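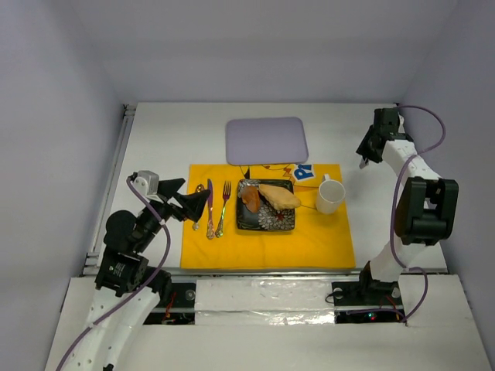
Ka-ming Yau has been buying tableware for the Gidia shops for seven years, and she would like people to stop apologizing for owning plates that don't match. "Customers come in and tell me they only have odds and ends," she says. "I ask them what color they like, and we start there." Her own taste runs to a loud cloth under a dark plate. A bright yellow placemat with a black square plate in the middle is the sort of thing she means, and the white and gray flowers along the rim are enough pattern for her. The mug she keeps plain white.

She is less relaxed about cutlery. "Fork next to the plate, then the knife, then the spoon, all on the left, if you're only having a pastry and coffee. My mother hated that. She wanted the knife on the right and she would get up and move it."

Yau grew up over her parents' store in Lam, where they sold kitchen goods by weight. She joined Gidia as a packer and moved to buying when Chia-hao Ng left for Farkarow. Last October she ordered 600 placemats in one color, her largest order so far, and 86 were left at the time we spoke.

"Chia-hao told me to get 40 and see," she says. "He still asks me how the yellow is doing."

Ornate handles sell well, she says, mostly to people buying for one or two. Larger families want something they can replace. She washes her own fancy forks by hand and dries them right away.

Her next order is trays. She wants them flat, with rounded corners, and hasn't settled on a color.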